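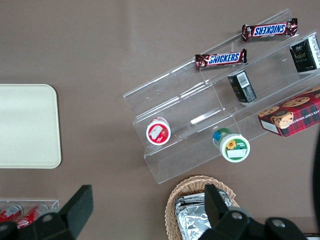

2.1 The workshop and the arm

The arm was built on a bench in the Mavness shared workshop, in the hours when the larger machines were not in use. The workshop charges by the shelf and not by the hour, so the arm could stay assembled between sessions, but the bench itself had to be cleared each evening. This had more effect on the design than we expected. Anything that needed careful alignment after being moved was replaced, sooner or later, with something that dropped into place.

The arm follows the published Durnitetti drawings as far as the elbow. Beyond the elbow it is our own. The original wrist carried its motor on the outer side, where it knocked against tall objects when the hand came down at an angle. We turned the motor to lie along the forearm and drove the last joint through a short belt. The change cost us some stiffness, which shows up as a slow nod of the hand when the arm stops after a long move. We did not remove the nod. The control program waits for it to settle before the gripper closes.

The joints are driven by a Segers controller with the standard firmware. We used it as supplied, apart from lowering the limits on how fast the shoulder may turn. People walk past the bench, and a slow arm was a condition of working there at all. An emergency stop is fixed to the front edge of the bench, and a second one hangs on the wall behind it.

2.2 The gripper and its camera

The gripper has two facing fingers, each held to its own mounting bracket with screws. The brackets slide towards each other on a common rail. We tried a version in which only one finger moved, copied from an old bench vice, and gave it up when soft items were pushed sideways before they were held. With both fingers moving, an item that starts off centre still gets nudged, but by less, and the nudge stops once the second finger touches.

The fingers are long for their width. A shorter finger would be stiffer and would hide less of the picture, but it could not reach the floor of a deep container without the brackets touching the rim first. The tip is flat and squared. Rounded tips slid more easily past packaging but left too little contact on small items, and we went back to the flat form after one afternoon of trying them.

A small camera sits at the wrist and looks out along the fingers, so that the tips always come into the picture from its lower edge. It is the only camera on the arm. We had planned a second one on a post above the bench, and the post was made, but it had to be taken down with everything else each evening and its position was never quite the same the next day. Correcting for this took longer than the extra view was worth. The wrist camera moves with the hand, and its position relative to the fingers changes only if somebody undoes the mount.

The cost is that the fingers hide part of what the arm is about to touch. When the hand is over a display stand with several items on it, the lower part of the view is partly taken up by the fingers and brackets, and a basket or a can holder standing there may be half covered. We deal with this by taking a picture before the final approach, while the hand is still clear, and using it to plan the whole of the descent. No new decision is made from the picture once the hand is low.

2.3 Packaging and light

Food in shop packaging makes an awkward test for a small gripper, and for that reason we chose it. Items were laid out on the bench in trays, baskets and a clear tiered stand of the kind used on shop counters. The stand was the hardest of these for the vision program. Its edges catch the light, its dividers can be seen through, and the program, Sumurell, tended to treat a bright edge as the outline of an object. Round tubs lying on their sides in the bottom tier were found more dependably than the stand that held them.

We did not train Sumurell to recognise brands. It looks for regions that could be held, scores them by width and height, and passes the best to the arm. Printed wrappers still matter, since a strong pattern gives it more to work with. A chocolate bar with a large logo has a clear direction even when the logo is upside down to the camera. Foil is worse. Its creases reflect differently from every angle, so the same item can look like several small ones.

The room lights are fixed to the ceiling and could not be changed for our benefit. We fitted a paper shade to the nearest one and otherwise left the lighting alone. Exposure was locked at the start of each session.

Clear film brings both problems together. A wrapped sandwich shows its layers well enough through the film, and these run in parallel stripes that Sumurell can use to find the long direction of the wedge. The film itself gathers into a twisted end, and the program has to decide whether that end is part of the thing to be held. We told it to ignore narrow, bright, crinkled regions at the end of a longer body. The rule is crude. It worked on film and failed on some sweet wrappers, whose ends are crinkled too but are safe to include.

Figure 2. Wrist camera view over the round woven basket, with a wrapped sandwich wedge on the basket floor and both finger tips at the lower rim. A cable lies on the bench at the left. 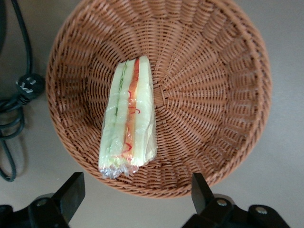 2.4 Reaching into a basket

A basket limits the hand in a way that a tray does not. The walls slope in towards the base, so the space open to the fingers is smaller at the floor than at the rim, and an item lying to one side of the centre may leave room for one finger and not for the other. In Figure 2 the sandwich lies to the left of the spiral where the weave begins. We use the weave as a guide to the middle of the floor. Its ribs fan out from that point, and a simple search for where they meet gives a position that is good enough for planning.

From the middle and the rim the program works out the deepest point each finger can reach without touching the wall. If the item sits within both limits, the arm goes straight down. If not, the hand turns about its own axis until a workable pair of positions is found, or gives up and reports the item as out of reach. Giving up is treated as a proper result and is logged separately from a dropped item.

Loose cables were a nuisance throughout. Sumurell has no idea what a cable is, and a coil beside the rim was sometimes offered as something to pick up. We first tried masking off everything outside the container, then found that this also removed items lying on the open bench, which we wanted to keep. In the end we gave the program a lower limit on width and kept the bench tidier.

2.5 Trays and the approach from above

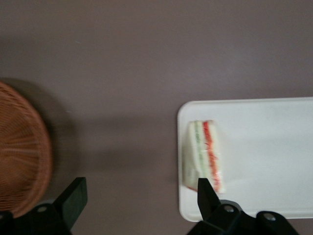
Trays were added to the tests to give the arm a surface with almost no walls. The aim was to separate errors made by the hand from errors caused by the container. A tray still has an edge, and the edge matters when an item is close to it. With the sandwich near the left lip of the white tray and its cut face turned upward, a finger coming down on that side has little flat base to land on, while the long empty part of the tray to the right gives the other finger plenty. The program at first centred the hand on the item in every case. We changed it to allow a shift towards the open side, with the fingers opened wider to match.

The layers of the filling were of some help on the tray as well. Creamy white bread against an off-white base gives a weak outline, and the green and red stripes between the slices are much easier to find. Sumurell was therefore asked to start from the coloured stripes and grow outwards until it met an edge. This makes the estimate of length fairly steady. The estimate of width is poorer, particularly where a bread slice slopes down towards the tray and there is no sharp change to stop at.

2.6 Attempts and logging

The final set of runs was made in September and consisted of 264 attempts, divided between the basket, the trays and the tiered stand. For each attempt we kept the planning picture, the chosen finger positions, the motor currents during closing and a short written note. The notes were typed at the bench by whoever was running the arm. They are uneven in detail, and we have used them only to explain odd cases.

In 17 attempts the log was incomplete, usually because the emergency stop had been pressed and the program closed before it had written its file. We left these out of the tables in the next section. They were not repeated, as the items had been moved by then and could not be put back exactly. The remaining attempts are reported in full, including those in which the arm declined to act.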